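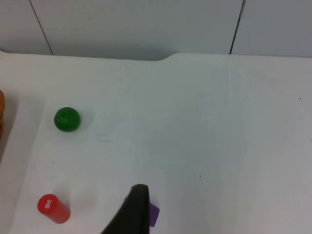

I paid $27 for the Wuvent basket and block set, a sum that once bought a whole toy. The basket is the good part. It's shallow, woven, with a braided rim thick enough to survive being dragged down our hallway every Monday, and it slides under the couch with room to spare.
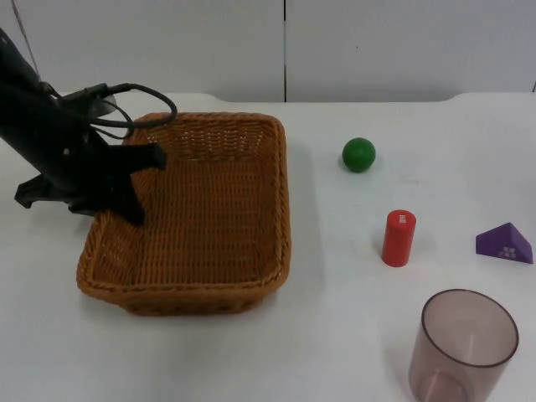 Shallow also means that a ball tossed in with any spirit will leave again. My son considers this the main feature. I've spent 20 minutes on my stomach with a flashlight and I disagree.

The shapes themselves are fine - good strong colors, easy to spot on a pale surface, less so on a dark rug at 7 a.m. in bare feet. The cube is the one you'll remember.

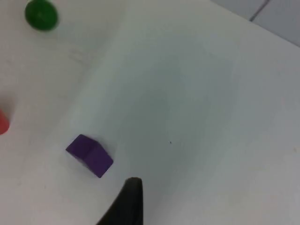 Purple cube, with the green and red pieces off to the left.

Four stars for the basket, three for the rest. I'd buy it again, with a lid.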